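4.2 Checking the start pose for in-hand reorientation

1. Load the Raleck hand model and set the episode length to 70 steps.
2. Set the random seed to 41 and reset the simulator.
3. Pause at the first step and open the wrist view.

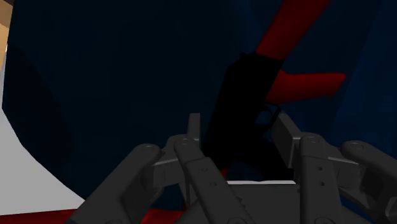
The policy is scored on rotation error, so each run must begin from a comparable pose. Accept the pose if the black object stands upright in the space enclosed by the fingers, as it does in the render. Otherwise repeat step 2 with a new seed.

Note: shadows do not affect the score.

Caution: do not alter joint limits between runs. Results from Trorkdale builds before version 7 cannot be compared.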